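Clistance is a language school, evening mostly, mornings too. Three rooms above the old bank in Trarholm, one room in Drulesby, plus whatever we can borrow in November when everyone signs up at once.

Updated this page because the last one was years out of date and still had the old phone number on it. Sorry if you rang it.

## What we teach

Spanish, Italian, Polish, Portuguese, German. French at four levels. Welsh, beginners only for now, second level if enough of you stay on. Japanese on and off. English for people who've moved here, which is the biggest part of what we do and the reason we started.

No Latin. We get asked. There was a class once, two terms, lovely group, then the tutor moved to the coast and that was that.

## How it began

One English class, one evening a week, in the back of a café. Kettle going all the way through. Mostly people from the packing sheds who'd finished a shift and wanted to be able to talk to the doctor, the school, the landlord. Then their neighbours started asking whether we did anything the other way round, Polish for people who worked with Poles. So we did that. Then Spanish because everybody wants Spanish.

Moved to the rooms above the bank after that. Stairs are steep, there's a lift round the side, ring the bottom bell and someone comes down. Drulesby came later, one classroom on the ground floor behind the library, level all the way in from the car park.

Last year 2280 people took a course with us or came to at least one of the drop-in evenings. The year before was lower, we'd lost a room for most of the spring (ceiling). We run 52 classes a week in term time across both sites, more if you count the one-to-ones, which we don't on the timetable because they move about.

## How classes work

Small. Twelve is full, eight is nicer. You sit round a table, not in rows. Talking from the first evening, even if it's only your name and what you had for tea. Grammar yes, but in bits, when you need it.

Homework is short. Do it or don't, though the ones who do it get on faster, we've all noticed that.

Courses are ten weeks. Two hours with a break in the middle at 7.45 for tea, and biscuits if somebody has brought them. Morning groups start at 9.30 after the school run and finish in time for lunch.

Books: we lend them. Bring them back. There's a shelf of novels and children's books in the corridor too, take what you like from there, no need to sign anything. Asterix in German goes missing every term and we've given up replacing it.

## The Antal list

Antal is our conversation swap. It's a list, nothing cleverer than that. You put down what you speak and what you want to speak, we match you with someone, you meet for an hour wherever suits. Half an hour in one language, half in the other. Free, you don't have to be on a course.

There are 123 people on it at the moment. Short of Italian speakers, very short of Japanese. Plenty of people wanting both. If your gran speaks Italian and likes company please send her our way.

Some pairs have kept going for years. One lot go fishing. We don't check up on them.

## Who does the teaching

All our tutors are paid, and paid for preparation time as well. Most grew up with the language they teach, the others have lived with it a long time. Everyone has a teaching certificate or is working towards one with us paying for it. New tutors sit in on somebody else's class for a fortnight before they take their own.

We get a second tutor in for the English beginners' groups, always. Makes a big differnce when half the room can't read the alphabet yet and the other half have a degree.

## Money

Full price, concession price, and a price for people who can't manage either. You pick which one you are, we don't ask for letters. English classes are free if you've been here under two years. The fees from the other languages pay for most of that, with a grant covering the gap, and we publish the accounts every autumn on the noticeboard and on this site.

You can pay in three goes. Ask at the desk or tick the box on the form.
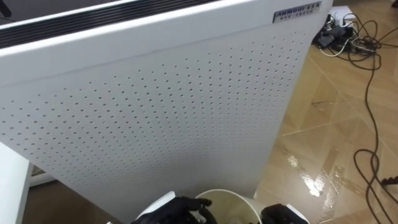 Can I join a course after it has already started?

Up to the third week, if there's a chair free, and you only pay for the weeks that are left. After that we'd put you on the list for next term and find you a swap partner through Antal in the meantime.

## Finding us

Trarholm: above the old bank, door on the left, buzzer marked Clistance. Buses stop opposite. Parking free after six behind the market hall.

Drulesby: behind the library, follow the path past the bike racks. Classroom's the second door. Evenings only at the moment, mornings from next term we hope.

Office open 9 till 1 and again from 5.30 until the last class goes home. Phone gets busy the first week of term so email is quicker, we do read it all, just not always the same day. Leave your number and tell us wich language and which site.

Level tests are ten minutes, a chat and a short sheet. Turn up a bit before 6 any evening in term and someone will do one with you.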